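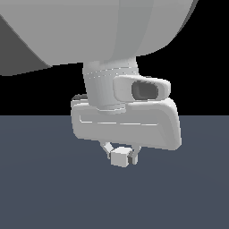 29 August 2026

Home from Bromedby with sore feet and a head full of robots. I went to the open day at Kollár after all, and I'm glad I did, even though the train was late both ways and the sandwich I bought at the station was mostly butter.

The big question I took with me was the same one I've been boring everyone with since spring: can one of these things do my washing up yet? Or the ironing, I'm not fussy! The answer from the Kollár lot was a very polite no. A simulated arm holding a little white cube over a bare floor is about where a lot of the learning starts, and I must say I laughed when I first saw it (a cube! I have a sink full of gravy boats!). But the woman on the stand was patient with me. She said a cube has flat sides and never changes shape, so if the thing can't manage two fingers and a cube it has no business near a wine glass. Fair enough.

They let us have a go at steering one on a screen ourselves. I was hopeless. You'd think closing a pair of fingers on something would be easy, but I kept coming in too low, or squeezing thin air, and a boy who can't have been more than ten got it before I did. I managed it twice in the end, and I was far too pleased with myself.

Then there was the shop-floor part, where I perked up a bit, having done all those years packing at Brestia. They had a real arm taking tubs out of a crate and standing them on a belt, and it was good, it really was. Slow, though. A sign said it had managed 85 tubs in the morning session, and we'd have done that before the first cup of tea. Still, it doesn't get a bad back and it doesn't have to listen to the radio we had. Somebody had to come and nudge the crate 2 times while I stood there, and I thought, well, that's the job, isn't it, the nudging. Half of what I did at Brestia was noticing that something was a bit off and giving it a shove.

I asked about laundry as well. A shirt is the devil, apparently. It never lands the same way, and the machine has to work out which bit is a sleeve when the whole thing is a heap. They had a film of one folding tea towels and it took so long that people drifted off to look at the cakes. I stayed to the end out of loyalty. The last towel came out nicer than mine do.

What I keep coming back to, sitting here with the dishes still not done, is how odd it is which jobs are hard. I've always thought of wiping down a kitchen as something you do with your brain switched off. Tonight I tried to pay attention to it and I was moving the kettle to get behind it, tipping crumbs into my other hand, picking a bit of dried egg off with a thumbnail, leaving the good knife well alone. I don't know how you'd even begin to write that down for a machine.

They were handing out leaflets for the Dredeck, a sort of cupboard on wheels that follows you about and carries things from room to room. It doesn't pick anything up, you have to load it yourself. I could see it being handy for the ironing pile, but my hall is 49 inches at its widest and there's the bookcase to think of, so I've stuck the leaflet on the fridge and I'll measure properly tomorrow.

There's another open day in October, with a kitchen set up for the arms to practise in. I've put my name down. I'd like to see one tackle a roasting tin.

Right, the dishes. Gravy boat first, then bed.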